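## Section 2: Setting up a place record

Ninero keeps one record for each settlement, suburb or district in your area. Set up the place record first, then add its history, boundaries and population figures. 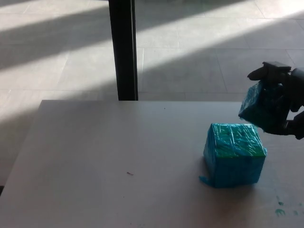
You need an editor account and at least one printed or scanned source for the place. If you only have a reader account, you can open records but the **New place** button is grayed out.

### Create the record

1. Open Ninero and go to **Places > New place**.
2. Type the current official name in the **Main name** box. Use the spelling on the most recent map.
3. Choose a type from the list: city, town, suburb, village, district or rural area.
4. Pick the parent area. A suburb goes under its town, and a town goes under its district. In the sample data, Priltside is a suburb and its parent is Bover.
5. Click **Save draft**.

> **Note:** A draft is visible to editors only. Readers see the record after you publish it.

> **Caution:** Don't pick the parent area by typing over the text in the box. Choose it from the list. Typed text creates a second parent with the same name, and the two have to be merged by an administrator.

### Add other names

Many places have had more than one name. Some were renamed by a new government, some were joined to a neighbor, and some have a local name that never appeared on a map.

1. Open the **Names** tab.
2. Click **Add name** and enter the name exactly as it appears in the source, including accents and hyphens.
3. Enter the first and last year the name was in use. Leave the last year blank if it is still used.
4. Choose the language. If you don't know it, choose **Not known**.
5. If the name is short for something, enter the full form in **Origin**.

You can store up to 12 names for a place. Old spellings count as names. Typing errors in a source don't, so put those under **Remarks**.

### Draw the boundary

1. Open the **Boundary** tab and zoom in until the street names appear.
2. Click once for each corner. Double-click to close the shape.
3. Enter the year the boundary applies to.
4. Click **Check shape**. Lines that cross are shown in red.
5. Drag the red corners apart and check again.

If the boundary has moved over the years, draw a separate shape for each year. Don't edit an old one to match the new line - readers use the old shapes to compare census areas.

> **Note:** Rivers and rail lines can be followed automatically. Hold Shift, click the start point, then click the end point.

### Enter the history

The **History** tab has 10 headings, starting with **Founding** and ending with **Present day**. Empty headings are hidden from readers, so fill in only the ones you have sources for.

1. Click a heading and type or paste your text.
2. Place the cursor after the statement you want to support and click **Cite**.
3. Select the source. To add a new one, click **New source** and fill in the title, publisher and page.
4. Repeat for each heading.

Pasted text loses its bold and italic. Line breaks are kept.

> **Caution:** Removals, land claims and burial sites may involve living families. Set these entries to **Restricted** before you save, and check your local policy before opening them to readers.

### Enter population figures

1. Open the **Population** tab.
2. Enter the census year and the total.
3. Select the boundary shape that matches the census.
4. If the total is an estimate, tick **Estimate** and name the source.

Leave missing years blank. A zero is drawn on the chart as a real value.

### Publish

1. Click **Preview** and read the record through.
2. Click **Publish**.
3. Enter a short comment, such as "new record" or "boundary added."

The record appears in search after the next index update. If it isn't there the following day, open **Tools > Index** and click **Rebuild**. Error 11 at this stage means the parent area is still a draft. Publish the parent first, then try again.

Records imported from the older Sotiropoulos format need an extra check of the name dates, covered under "Importing."

Last revised 06/04/2020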